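公共区域 > 餐室 > 水果桌 > 检查表与批注
搜索 请输入关键词 全部栏目

水果桌安全与卫生检查表(带批注的那一版)

适用地点:Woseck 会馆一楼餐室,靠窗的圆桌,以及桌上摆的水果
填表人:当班的人
批注:Anel Mathebula 写的用“安”字开头,Oratile Pretorius 写的用“奥”字开头,没有开头字的都是我写的

先说两句。会馆的检查表原来只有一页,打勾打完就夹进绿皮本子里,谁也不看第二遍。后来大家在空白处写字,越写越多,有的人写到了背面,还有人拿便签接着写,我舍不得扔,十月里趁整理柜子的时候都抄到了一起。抄的时候我把重复的合并了,几句互相抬杠的也留着,读起来热闹些。新来的朋友要是嫌长,只看打方框的那几行就够用,批注可以等烧水的时候慢慢看,反正我们那个水壶烧得慢。

检查的时间是早饭撤掉以后、午饭的人进来以前。水果桌上的东西谁都可以拿,老人拿,孩子也拿,住客下楼打电话路过也会顺手摸一个,所以我们对它比对厨房里头还要仔细一点。

第一部分 桌子和地面

□ 桌面推一推,不晃
□ 桌脚的垫片都在,没有翘边
□ 桌子周围的地上没有果皮、果核、水渍
□ 椅子推进去,过道留得出来
□ 窗边那道门槛没有松

批注:圆桌是从 Venter 那边的旧茶室搬过来的,比看上去沉得多,搬的时候请叫上一个人。垫片是我后来加的,厚6毫米,备用的放在碗柜最下面那格的饼干盒里(盒盖上还写着“纽扣”,别被骗了)。如果推的时候晃得厉害,先看看是不是有人把椅子腿压在了地毯边上,我为这个白白修过一回桌子,趴在地上折腾了大半个上午,最后是 Oratile 过来把椅子挪开的。

安:地上的葡萄最要命。扫过以后再弯腰看一眼桌子底下,尤其是暖气片那一侧,圆的东西都爱往那边滚。我去年踩过一颗,人没摔,手里的一摞碟子摔了。

奥:门槛那一条建议改成“用脚踩一下”。光看是看不出来的。

改不改我还没想好,先照 Oratile 说的踩一下吧,轻轻地踩。

第二部分 桌布

□ 桌布平整,没有鼓包
□ 桌布垂下来的部分不拖地,不会绊脚,也不会被小孩一把拽下来
□ 没有湿斑、黏斑
□ 有污渍的地方按了手背试过,是干的
□ 桌布下面没有压着东西(钥匙、收据、别人的老花镜)

批注:垂边我们定的是27厘米。有一阵子换过一块很大的布,几乎垂到脚面,漂亮是真漂亮,铺上去整间屋子都像要办喜事,可是 Amberg 来的那家人带着刚会走路的小女儿,她扶着布站起来,桌上的东西就跟着她往下走了!好在当时桌上只有餐巾和一篮面包。从那以后长的那块只在晚上用,白天不许铺。

桌布上印了画的,找污渍要多花一点工夫。先侧着头看,再用手掌摸一遍。果汁干了以后颜色会变得很淡,眼睛容易放过去,手掌一摸,那一小块是发硬的,很好分辨。柑橘类的汁相对好洗,李子的汁就难说了,请尽快拿冷水冲,别用热水,也别拿那瓶绿色的地板清洁剂(真的有人用过,我就不写名字了)。

安:洗桌布别跟毛巾一起洗。毛屑全沾上去,我用胶带粘了一个晚上。

第三部分 盘子和摆放

□ 盘子没有缺口和裂纹,沿着盘边用手指走一圈
□ 盘底擦干了再放水果
□ 盘子离桌沿至少一掌宽
□ 果子堆得稳,轻碰一下不滚
□ 太阳晒得到的那半边,水果有没有发热
□ 刀不留在水果桌上

批注:盘子要用宽边的。宽边的盘子果子滚不下来,端的时候手指也有地方放。Altness 送来的那批碟子边太浅,只适合放切好的水果或者饼干,请不要拿它装橙子,装一次追一次。手指走盘边的时候慢一点,有缺口会割手。发现缺口的盘子直接拿走,放到后门的木架上,贴一张条子,不要“先用着等明天再说”。

刀的事再多说一句。想吃柠檬的人总会把小刀带过来,切完就搁在果子中间,下一个伸手的人根本看不见刀刃。切水果请到操作台那边切。小刀用完洗干净,插回刀座,刀刃朝墙。

奥:果子能不能直接放桌布上,不用盘子?

安:可以放,要挑不黏不破的放,而且要散开。

我同意 Anel。果子散着放在布上有个好处,每一个都看得清底下和旁边,软了烂了一眼就能发现。坏处是桌子一晃就要滚。两种摆法都有人喜欢,检查的时候按当天的摆法来看就行,摆在盘里的往下翻一层,放在布上的挨个转半圈。

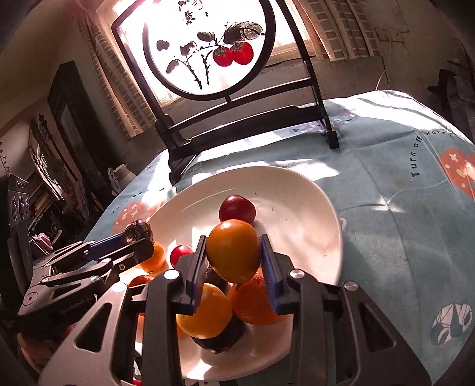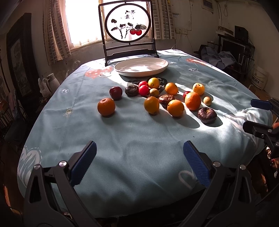
检查果子我自己有个顺序,先看深色的,再看皮软的,最后才轮到那些硬邦邦、放得住的,当班的人可以照用,也可以有自己的顺序,只要别漏。深色的果子上面,压痕和霉点都不容易显出来,最好拿到窗边转着看。浅蓝桌布上靠前右边那只大一点的,深紫色,皮已经皱了,顶上还有一块发白的硬壳似的东西,碰到长这样的,我一定会拿起来闻一闻,再拿指腹按按底部,拿不准就请下桌。皱皮本身不算毛病,有的果子干了就是那副样子,味道反倒浓。叠着放的更要留心压在下面的:奶白色的盘子里,黄橙色的果子下头正垫着一只近乎黑色的,像这样的位置,翻盘的时候不要只挪上面那个。

第四部分 果子本身

□ 每个果子拿起来看过底部
□ 没有破皮、渗汁、长毛、发酸的气味
□ 已经软了但还能吃的,挑出来放进“今天吃”的碗
□ 坏掉的连同挨着它的一起检查
□ 干果和鲜果分开看,有黏手的要擦
□ 贴纸撕掉了
□ 小个的红果子有没有滚到别的果子底下

批注:“今天吃”的碗是大家最喜欢的一项改动,Oratile 的主意,碗上的字也是他写的,写得歪歪的,看久了很亲切。放进去的东西一般到下午茶就没有了,剩下的收进厨房煮果酱。煮果酱的配比我记不住,每次都要问,后来抄了一份贴在柜门里侧:去核切好的果肉600克,糖酌情减,柠檬挤半个,小火,人不要离开锅。最后这六个字原来没有,是某一次锅底黑掉以后添的。

请注意“坏掉的连同挨着它的一起检查”这一条。很多人把坏的拿走就算完了,也不擦底下,挨着的那一个过一晚也跟着坏。拿走以后,原来的位置拿干净湿布擦一遍,再拿干布擦一遍,等它干了再把别的摆回去。要是垫着桌布,就把桌布那一块也看看。

安:闻的时候别贴到鼻子上。后面还有人要吃呢。

这句话说的是我,我认。

奥:柠檬和橙子要看蒂那一头。从那头开始发软的最多,外面看着还亮亮的,一按就陷下去。还有,颜色斑点跟坏不坏没有太大关系,有点的可能好好的,没点的也可能里面空了。

安:橙子掂一掂。轻飘飘的那种放进“今天吃”,汁少了,再放就更少。

关于小果子,我补充几句。会馆里常来的孩子有的还很小,圆而且小的果子对他们来说太危险,光是“大人看着”不够稳妥。检查的时候,把葡萄、樱桃一类能整个塞进嘴里的都收到高处的玻璃罐里,要吃的人自己去取,给孩子的请竖着切开,核去掉。拿不准某样东西算不算小,就按小的处理。这一条没有商量的余地,别的都可以聊。

第五部分 清洗和手

□ 上桌之前洗过,并且擦干
□ 洗水果的盆只洗水果
□ 检查的人先洗手,指甲里也看一眼
□ 手上有伤口的戴手套,或者换人
□ 抹布是今天新换的

批注:洗过不擦干就摆上桌,是软烂的第一大原因,至少在我们这间朝阳的屋子里是这样。擦的时候不用太使劲,滚着擦就好。李子一类带一层白霜的果子,我主张吃之前才洗,Anel 主张一律先洗,我们争到现在也没有结果。折中的办法是:没洗的单放一碟,旁边立一张“请先洗”的小牌子。没有牌子就当作洗过的,所以牌子千万别弄丢。

奥:牌子丢了三次了。

是的,有一次在面包篮里找到,还有一次在信箱里,至今没人知道它怎么过去的。新的牌子我穿了绳子,系在碟架上。

抹布请看颜色:白的擦果子,蓝条的擦桌子,灰的擦地。灰的洗得再干净也不要拿上桌。用旧了的统一放进水池底下的桶里,攒够一桶再煮。

第六部分 光线、温度、窗户

□ 窗帘按时间拉上或放下半边
□ 水果不在直晒的地方放过中午
□ 纱窗没有破洞
□ 桌边没有果蝇,有的话找到是从哪里来的
□ 暖气开着的时候,桌子离暖气片够远

批注:那扇窗子晒得很厉害,秋天太阳低,反而照得更深。光打在果子上真是好看,影子拖得长长的,我也常常站在那里多看一会儿才去拉窗帘,所以完全理解大家为什么忘。不过晒热的果子和没晒的混在一起,坏起来就没个准头了。上午十点半把靠里那一半窗帘拉上,基本够用。要是当天阴着,就不用管它。

果蝇的来源十有八九在两处,一是厨余桶的盖子没扣紧,二是某个果子滚到了谁也看不见的角落。Oratile 有一回顺着飞的方向找,找到了钢琴后面。找到以后清掉,再用热肥皂水擦地板,不要喷药,餐室里任何喷雾都不许用。

安:纱窗右下角那个洞我补过了,用的是钓鱼线,看着丑,很结实。请不要去抠它。

第七部分 过敏和标示

□ 混放了坚果或者蜜饯的,立了提示牌
□ 外面送来的、没有标签的干果,问清楚了再上桌
□ 有住客登记过敏的,当天的单子看过
□ 切开的水果盖好,并写上几点切的

批注:过敏单在前台抽屉里,打内线136也可以问,值班的人会念给您听。请不要嫌麻烦,每天都会变,昨天没有的人今天可能就住进来了。送水果来的邻居大多是好意,袋子一放就走,里面常常夹着自家晒的果干,外面裹着什么粉、什么糖,我们并不清楚。谢谢照说,东西先收在柜子里,等问到了再拿出来。我曾经为了这个显得有点不近人情,后来登门解释,反被留下来喝了一碗汤。

切开的水果放在外面超过两个小时就收走,夏天缩短到一个小时。写时间请写清楚,“刚才”不能算时间。

第八部分 发现问题怎么写

□ 写了是什么问题,在桌子的哪一边
□ 写了当时怎么处理的
□ 没处理完的,交给了谁
□ 签名认得出来

批注:求求各位,签名写得清楚些。我抄这本册子的时候,有一个签名看了很久,Anel 说像一只鸟,Oratile 说像一把伞,至今不知道是谁,偏偏这位写的意见又特别中肯(关于把抹布挂钩挪低的那条,已经照办)。如果是您,请来找我,我想当面道谢。

“位置”这一栏,大家习惯写“左边”“右边”,可是圆桌没有左右,站在窗前和站在门口看正好相反。以后一律用窗、门、钢琴、暖气片来说,比如“靠钢琴那边的桌布有黏斑”。写“中间”也可以。

下面抄几条旧的记录,供参考,写法都挺好:

靠窗一侧桌布有一处发硬,冷水擦过,淡了,没完全掉。今晚换布。已告诉 Anel。

橙子底部软了一个,旁边的看过,没事。软的已丢,盘子洗了重新摆。

垫片少一片,靠门那条腿。饼干盒里拿了新的,推过,不晃了。

盘边摸到一个小口子,送后门木架,贴条。换了厚的那只白盘,稍微重些,端的时候用两只手。

□ 交班前再看一眼

安:最后这个方框是谁加的?前面不是都看过了吗。

是我加的。有时候看过一圈回头,就有一个果子已经滚到桌沿了,也不知道是谁走过时碰的。站到门口,回头望一眼,不费什么事。望完把表夹回绿皮本子,铅笔用绳子拴着,请别带走,备用的在碗柜第二层,跟蜡烛放在一起。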